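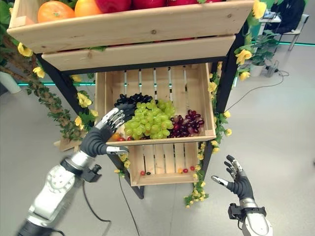
停电那几个钟头，家里怎么过

打印本页 | 用电子邮件发给朋友

上个礼拜我们Carnness这一片又停电了，变电站那边出了点毛病，通知上写的是127户受影响，我家正好在里头。那天我刚把一锅豆子坐上电磁炉，水还没开，屋里“啪”地一下就黑了，抽油烟机也不响了，隔壁的狗叫了半天。第二天好几位老读者写信来问，说你家停电都干些什么呀，冰箱怎么办，电脑会不会坏，电来了先开哪个。我一封一封回，回着回着发现说的都是差不多的话，干脆坐下来把这些年攒的零碎办法写成一篇，往后谁再问我就把这一页发过去。

先说清楚，我不是电工，我就是一个住老房子住了很多年的人，停电停得多了，慢慢摸出一点门道。凡是要拆开面板、要碰里头电线的事，请一定找有执照的师傅，我家这些年都是请Rimantas Bite师傅来看，下面有几条也是他站在我家走廊里一边喝茶一边教给我的。

灯一黑，先别急着找蜡烛

我从前的习惯是摸黑去翻抽屉找蜡烛，翻得叮叮当当，有一回还把手划了。现在我先站着不动，等眼睛适应一下，再往窗外看一眼。要是整条街都黑，那就是外头的事；要是对面楼亮着、楼道的灯也亮着，多半是自己家跳了闸，或者是这一栋的问题。就这一眼，能省下后面好多瞎忙。

手电筒要放在固定的地方，全家都知道的地方。我家是两个，一个挂在进门的鞋柜边上，一个放在床头。挂着比放在抽屉里好，抽屉里的东西会自己往里跑，你们一定也有体会。电池我是拆出来用皮筋捆在手电外面的，这样放上一两年也不会漏液把弹簧片腐蚀掉，用的时候摸黑装电池确实麻烦些，所以床头那个我还是装着的，每年11月换季收拾被子的时候顺手打开检查一次，有一点发白的粉末就擦干净换新的。

头灯比手电好用。这是我女儿露营用剩下的，我一开始嫌戴着难看，后来有一次停电要给煤气灶上的汤撇沫，两只手都空着，才知道有多舒服。从那以后停电我就戴着它满屋子走，看书也行，就是跟人说话的时候记得把头低一低，不然直照人家眼睛。

蜡烛我不是说绝对不用，小小点一支，放在深一点的玻璃碗里，碗底垫一层沙子或者粗盐，离窗帘远远的，人在屋里才点，人离开就吹。睡觉前一定要吹。家里有小孩有猫的，我劝您就别点了，买个充电的小夜灯挂墙上，平时当夜灯，停电它自己会亮，省心。

要是没有头灯，还有个土办法，把手机的灯朝上放，上面压一个装了水的透明塑料瓶，光会散开来，照一张饭桌足够了。不过手机电量要紧，等会儿还得靠它看通知，这个办法用一顿饭的工夫就差不多了。

看看配电箱

如果只有自己家没电，就去看配电箱。箱子前面请不要堆东西，我知道大家家里都小，那个位置偏偏又最适合靠一把折叠梯子，可真到跳闸的时候，黑灯瞎火把梯子搬开，想想都替你们捏把汗。

箱子里面每个开关管哪一路，最好趁有电的时候自己弄明白，写在小标签上贴好。做法很简单：白天，一个人在箱子这边扳，一个人在屋里走着喊，“厨房灭了”“卫生间灭了”，一会儿就做完。贴之前跟家里人说一声，电脑先关掉，我家那次没说，我先生一份写到一半的东西就没了，念叨了我一个星期。标签用铅笔写，签字笔时间长了会褪，铅笔反倒不会。

跳闸以后，先把这一路上插着的电器都拔掉，手要干，脚下也要干，然后把开关往下扳到底，再往上推。很多人推不上去，就是没有先扳到底。推上去以后，一样一样插回来，插到哪一样又跳了，毛病就在哪一样上，把它收起来别再用。要是什么都没插它还是跳，或者箱子摸着发烫、有焦味、有吱吱的声音，就别再试了，马上打电话请师傅。Bite师傅有句话我一直记着，他说开关跳是在给你报信，你非把它按回去不让它说话，它下次就没这么客气了。

漏电保护器上有个小小的试验按钮，每隔一阵子按一下，它应当立刻跳开，再推上去就好。按了没有反应的，就得换了。我是每次交电费的时候按，两件事绑在一块儿就不会忘。

电器要不要拔

停电以后，我会在屋里走一圈，把电视、电脑、微波炉、洗衣机这些拔掉。来电的那一下电压有时候不大稳，娇气的东西容易受伤。电熨斗、电暖气、电炉、卷发棒这一类更是必须拔，人常常停电时正用着，电一停就忘了，后来出门买东西去了，电来了它自己在那儿烧。这种事我听过不止一回，邻居Akinyi Nyamweya家的熨衣板上到现在还有一个三角形的印子，幸好那天她就在隔壁房间，闻到味儿了。

留一盏灯不要关。走廊的也行，客厅的也行，开关就让它开着，电一来它就亮，你就知道了，不用每过几分钟去按一下试试。

插线板值得多说两句。带防浪涌的那种贵一点，50块上下的我用过，也用了好几年。它里头的保护元件是会用旧的，一般有个小指示灯，灯灭了就说明它只剩下插线板的功能，不再替你挡了，该换就换，别舍不得。还有插线板不要接插线板，不要塞在地毯底下，冰箱、空调、电暖气这样的大家伙直接插墙上。

冰箱这件事

来信里问得最多的还是冰箱，那我就啰嗦一点。

最要紧的就一条：门别开。冷藏室关着门，大概能撑四个小时；冷冻室要是塞得满满的，关着门能撑两天，只放了一半的，撑一天左右。我在冰箱门上贴了一条纸胶带，停电的时候就把门缝粘上，家里人手伸过去看见胶带就想起来了，我自己也有好几次伸了手又缩回来。

平时冷冻室有空地方的话，拿干净的饮料瓶灌上水冻着，别灌太满，给冰留一点胀的余地。它们平时帮着省一点电，停电时就是现成的冰块，可以拿几瓶放到冷藏室上层，冷气往下走。化了以后还能喝，还能浇花，一点也不糟蹋。

再教一个老办法。拿一个小杯子，装水冻成冰，冰面上放一枚硬币，搁在冷冻室里。出远门回来看一眼，硬币还在上面，说明没化过；沉到杯底去了，那就是停过很久的电，化透了又冻上的，里面的肉啊鱼啊就不要留了。硬币在中间的最难办，我的做法是肉和海鲜不要，面包和蔬菜留下。

要是估计停得久，冰箱里先吃什么也有讲究。熟菜、牛奶、切开的瓜果、豆腐，这些最不经放，停电前如果收到了通知，就安排在前一顿吃掉。硬奶酪、黄油、果酱、酱油咸菜这些不怕。有疑心的东西不要用舌头去试，味道没变也可能已经不好了，扔掉心疼，肚子疼更难受。

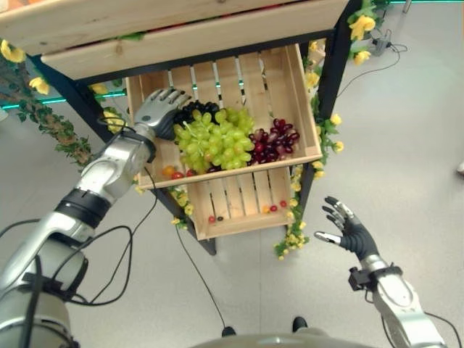
停电期间可以把冰箱里的东西搬到阳台上去吗？

要看天气和时间，我一般不搬。冬天阳台上看着冷，太阳一晒，塑料盒里头很快就暖了，夜里又冻得太厉害，忽冷忽热反而坏得快，何况还有猫和鸟惦记着。真要搬，就装进保温箱，里面放上冻好的水瓶，盖严，摆在背阴的地方，再放一支温度计进去，过一阵子看一看，超过五度就不能当冰箱用了。药品，特别是要冷藏的胰岛素之类，请提前问医生或者药店怎么保存，别听我的。

做饭和热水

家里用煤气的，停电大多还能做饭，只是电子打火打不着，要备一个长嘴的点火枪。先点着火枪，再慢慢拧开关，别反过来。抽油烟机不转，窗子就要开着。全电的厨房就麻烦些，我家换了电磁炉以后，橱柜里长年放着饼干、花生酱、罐头豆子，还有一个手动的开罐头的家伙。您可别笑，我有一年罐头囤得整整齐齐，开罐器是电动的，全家围着桌子看着那几个罐头发愣。

烧烤架、炭炉、露营的气炉，绝对不能拿到屋里来用，车库里也不行，开着门也不行。一氧化碳没有颜色没有味道，人先是头疼犯困，还以为是饿的。小发电机也一样，要放在屋外，离门窗越远越好，更不能拿根线反插到家里墙上的插座里去，那样会把电倒送到外面的线路上，正在抢修的师傅会有生命危险。

热水壶（就是老式的保温瓶）是好东西。收到停电通知的早上，我就烧开水灌满，一瓶泡茶，一瓶留着洗脸。住高楼的还要记得接点水，有些楼的水泵是用电的，电一停水也跟着没了。浴缸或者干净的桶接上，冲厕所用，喝的另外装。

手机和充电宝

充电宝放着不用也会慢慢掉电，我隔两个月充一次，充到大半就收起来，放在阴凉的地方，不要放在晒得到太阳的窗台。鼓包了的千万别再充，也别丢普通垃圾桶，送到收电池的地方去。停电的时候把手机屏幕调暗，打开省电模式，不用的程序关掉，能撑很久。重要的电话抄一张在纸上，贴在冰箱侧面，供电公司的报修电话、楼上楼下的电话，还有师傅的电话。手机没电了，借邻居的电话，总得知道要打给谁吧。

我住Uvcombe的朋友Mwende Lema还有一个收音机，手摇的，摇一会儿能听好一阵子。她家孩子抢着摇，停电倒成了孩子盼着的事情。我后来也买了一个，买回来发现手柄太短，摇得手腕发酸，所以买的时候请在店里试一试。

家里有老人、有病人的

用制氧机、呼吸机、电动护理床的人家，请平时就跟供电公司登记，好多地方都有这样的登记，计划停电会提前打电话来。备用电源能撑多久，要在有电的时候真的试过，心里才有底。电梯停了，老人上下楼是个大问题，我们这栋楼Erasto Lyimo老先生住顶层，停电那天下午是Chepkoech Shemweta给他送的面条，爬了好些层楼，送到的时候面都坨了，老先生说坨了的好嚼。平时见面打个招呼，停电的时候敲门也就不觉得突然。

夏天停电怕热，窗帘朝太阳的一面拉上，湿毛巾搭在脖子上；冬天把全家集中到一间屋子里，门缝下面塞一条旧浴巾，暖和得多。

电来了以后

别一口气把所有东西都打开。那盏留着的灯亮了，先等上几分钟，看它稳不稳，有没有忽明忽暗。稳了，先插冰箱，过一会儿插电脑电视，空调放在最后。家家户户要是同时开空调，线路吃不消，很可能又停一次，我们那回就是这样，晚饭前来了，吃到一半又没了。

灯特别亮，或者特别暗，或者有些亮有些暗，赶紧把总开关拉下来，打电话报修，这种情况多半是线路有问题，会烧坏电器的。

接下来就是些小事了：把钟对一对，定时的电饭煲和热水器重新设一遍，路由器拔掉再插上，鱼缸的气泵看看转没转。冰箱先摸一摸再说，肉里面还带着冰碴子的，可以放回去再冻，吃起来口感会差些，炖着吃就行；软了的、又说不清软了多久的，不留。冰箱化出来的水擦干净，用一点小苏打兑温水把里面抹一遍，晾干再关门，就没有味道了。

最后把用过的东西归位。手电挂回鞋柜边上，充电宝充上，水瓶冻回去，火枪放回橱柜。我每次都是嘴上说着明天再弄，结果下一次停电的时候，头灯在阳台花盆里，是找蜗牛那天晚上用的。

有读者问我那盒停电用的东西具体装在什么里面，就是一个带盖的旧饼干铁盒，Vogler的，盖子有点紧，得用勺子撬一下。下回想写写Florham寄来的那种省电定时插座，我刚用上，还没摸清它的脾气，等用过一个夏天再说。

写于6月21日，星期五

打印本页 | 用电子邮件发给朋友

本网站使用Cookie来记住您的阅读设置。继续浏览即表示您同意我们使用Cookie。 接受 | 了解更多

联系我们 | 版权所有，转载请先来信 | 返回顶部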